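Pavwood Adult Learning
Classroom Support, Unit 4: Small Whiteboards and Dry-Erase Markers
Course handout

Bring this handout to both sessions. The first half covers the board and the marker, the second half covers cleaning and storage. The exercises are at the end. Reading for this unit is pages 96 to 103 of the course pack.

4.1 The basic kit

A small whiteboard kit has a board, a marker and something to wipe with. Some rooms also have a stand or a rack.

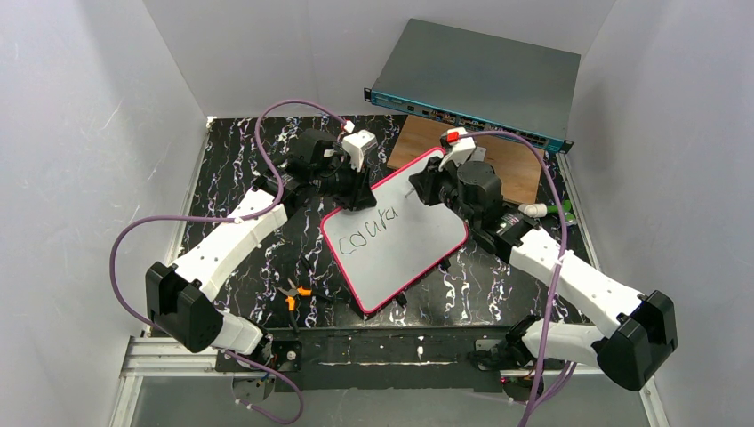
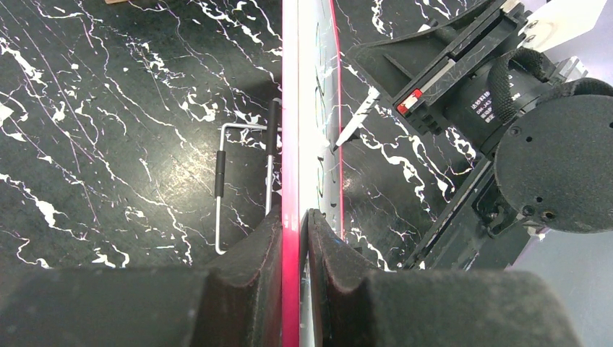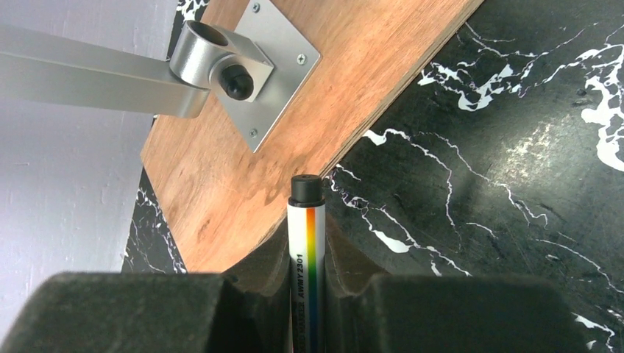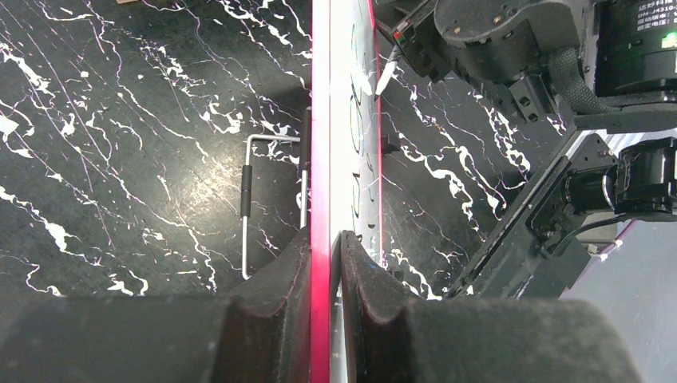

First, second and fourth: a whiteboard with a pinkish-red edge. Third: a marker with a white barrel and a black cap.

The board is the part that lasts. A marker is used up in a term or less, and cloths wear out. When you plan a budget, put the board and the supplies on separate lines. At the Handham site there are 20 boards in the main room and the marker order comes to 400 a year, counting all colors. Most of those markers are thrown out because they were left uncapped. Few of them are written dry.

4.2 Parts of the board

Face. The writing surface. On low-cost boards this is a plastic or painted layer. On better boards it is a coated steel or a ceramic finish. You can test for steel with a magnet. A magnet won't tell you anything about the coating on top.

Core. The filler inside the board. It can be cardboard, fiberboard, foam or plastic. A cardboard core swells if water gets in at the edge, and after that the face will never lie flat again.

Edge. The trim around the outside. It covers the core and keeps fingers off the cut side of the face. A colored edge is useful for sorting. At Handham each table group has its own edge color, and boards go back to the table they came from.

Corners. Rounded corners are better for young children and for boards that get carried in bags. Square corners chip first. Check corners at the start of each term and tape or replace any that have split.

Back. Look at the back before you buy. Some boards have a second writing face, some have a grid or lines, and some are bare. If the back is bare board, write the room number there in permanent marker.

4.3 Stands and supports

A small board can be used flat, held in the hand or stood up. Each one has problems.

Flat on the table is the steadiest for writing, but light from the ceiling bounces off a glossy face and people on the far side can't read it. A small change in angle usually fixes this.

Held in the hand is fine for one-word answers. It's hard to write neatly this way. Learners should write first with the board on the table, then lift it.

Standing up on an easel or a wire rack works for instructions that have to stay in view, such as a word list or a timetable. Check these points:

The support should touch the board at two points or more along the bottom.
The board should lean back slightly. A board that stands straight up will fall forward when the table is bumped.
Bare wire will scratch the face if the board slides in and out many times. Foam sleeves or a strip of felt will prevent this.
Rubber feet under the stand keep it from creeping across a smooth tabletop.

Don't write on a board while it is in a wire rack. The rack is for display and drying. Take the board out, write on it, and put it back.

4.4 Dry-erase markers

Dry-erase ink has a pigment, a solvent and a release agent. The solvent evaporates and leaves the pigment sitting on top of the release agent, so it doesn't bond to the face. That is all that makes it different from permanent ink in daily use. If the face is scratched, the pigment settles into the scratches and stays there - this is why an old board looks gray even when it has just been wiped.

Read the barrel. Before any pen goes in the whiteboard cup, find the words "dry erase" or "whiteboard" on it. Barrel design varies a great deal and many permanent markers, paint markers and fabric markers look much the same from across the room. A model number alone doesn't tell you the ink type unless you look it up. If you can't find out what a pen is, keep it away from the boards.

Tips come in three common shapes.

Bullet. Good for general use. Makes an even line in any direction.
Chisel. Makes thick and thin lines. Better for wall boards than for small ones.
Fine. Best on small boards when learners need to fit in a sentence or a sum.

Caps. Push the cap on until it clicks. Put it on the back end of the pen while writing so it doesn't roll off the table. Store markers flat, or with the tip down if you must store them upright. A marker kept tip up will write pale after a while. Lay it flat overnight before you decide it is finished.

A faint gray stroke can mean a dry tip, low ink or a greasy face. Try the same pen on a clean corner. If the line is dark there, wipe the board and keep the pen.

4.5 Writing so that others can read it

Letters on a small board should be taller than most people first make them. For a group at one table, make lowercase letters as tall as the width of your thumb. For a whole room, double that.

Start at the left and plan the space. Count the words before you begin. If the whole line won't fit, break it at a natural place and use two lines. Writing that climbs toward the upper right is very common and comes from keeping the elbow still. Move the whole arm along with the hand, or turn the board so that it sits square to your body. Left-handed writers often turn the board the other way and should be given room to do so. Their hand also passes over wet ink, so seat them where they can keep the wrist below the line.

Leave one board-width of thumb space at the edge clear of writing if the board will be held up. Fingers will cover whatever is there.

Use black or dark blue for words. Red and green are for marking and underlining. Yellow and orange can't be seen past the first row.

4.6 Wiping and cleaning

Daily: wipe with a dry cloth or felt eraser as soon as the writing isn't needed. Wipe in straight strokes from top to bottom. Circular wiping spreads the pigment.

Weekly: damp cloth, water only, then a dry cloth. Dry the edge as well as the face. Don't hold a small board under the tap.

Monthly: use whiteboard cleaner. Spray the cloth and not the board. The supply room stocks Tavares cleaner in the large bottle, on the second shelf. Decant it into the small labeled sprays and put the large bottle back.

Ghosting is the gray shadow of old writing. Most of it comes off this way:

1. Write over the shadow with a fresh dry-erase marker.
2. Wait a few seconds, no longer.
3. Wipe with a dry cloth.
4. Repeat if needed, then use cleaner.

The same steps often work for permanent marker. If they fail, use a little rubbing alcohol on a cloth with the window open. Test a corner first, as alcohol dulls some plastic faces. Never use scouring pads, bathroom cream or steel wool.

Foam and felt erasers fill up with pigment dust. When one leaves a gray smear on a clean board it needs to be tapped out or washed.

4.7 Storage

Store boards on edge, face to back, in a rack or a file box. A stack lying flat looks neat but grit between the boards scratches every face in it. If you have to stack them, put a sheet of paper between each pair.

Keep boards away from radiators and sunny sills. Thin boards bow in heat.

Markers go in the lidded tray, sorted by color. The Kindell trays hold one set each. Don't return a pen that has failed the corner test in 4.4.

Count boards out and in. The inventory number is on the back, low on the left side. Board 197 has been missing from the Handham list since November; if you find it, leave it at the front desk.

4.8 Exercises

Exercise A. Take one board from the rack. Write down the face type, the edge color, the state of the corners and what is on the back. Say whether you would keep it, repair it or replace it.

Exercise B. Write a six-word sentence on the board, once with the board square to you and once with it turned. Ask a partner to read both from the back of the room. Note the difference in slope and letter height.

Exercise C. Sort the mixed cup of pens into dry-erase, permanent and unknown. Use only what is printed on the barrels. Do not test any of them on a board.

Exercise D. Remove the ghosting from one of the practice boards. Keep a record of each step you used and how many times you repeated it.

Hand in A and D. Keep B and C for discussion in the second session, which starts at 9:30 in the main room. Bring a dry cotton cloth.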